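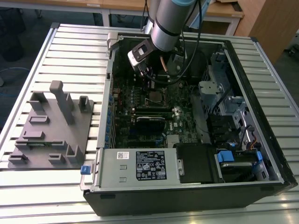
Side panel off, power supply still in. A Dell tower on the bench at Penari.

2 comments | 127 shares

Penari takes in office computers that other companies have finished with, and sends most of them back out. The workshop handled 2380 machines last year, according to its bench lead, who has been there since it opened and asked to be described only by job.

"Towers are the easy part of my week," the bench lead said. "You lay it on its side, get the panel off and look. On these Dells, anything blue is a latch or a tab you can work with your fingers. I hardly pick up a screwdriver before lunch."

The first look is for dust, swollen capacitors and missing parts. Memory comes next. Sticks that match stay together in a tray, and odd ones go to Candirden, a parts dealer across town that buys them by weight.

Expansion slots get more attention than they used to. "People pull a card without letting go of the latch, and then the slot is finished," the bench lead said. "I check the slots before I check anything else on the board."
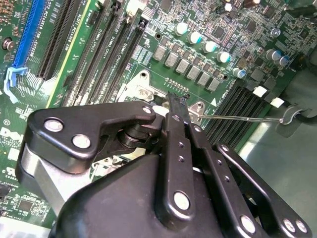
Abreu sees it differently and would start with the power supply every time, on the grounds that a bad one can ruin a good board the same afternoon it is plugged in. The bench lead has heard the argument and doesn't mind it. Supplies at Penari are tested on a separate bench on Thursday.

Processors are the slow job. New starters wait 2 months before they are allowed to do one alone.

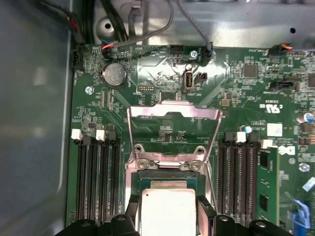

Most of the boards that Penari scraps have bent contacts in the socket. "It's always a hurry," the bench lead said. "They come in at an angle and try to fix it on the way down." The rule in the workshop is to have the load plate standing right up and the chip flat over the socket before it goes any lower. Paste is wiped off the top of the chip first, and new paste goes on after the plate is closed. Finished towers go to Cirum, which places them with schools.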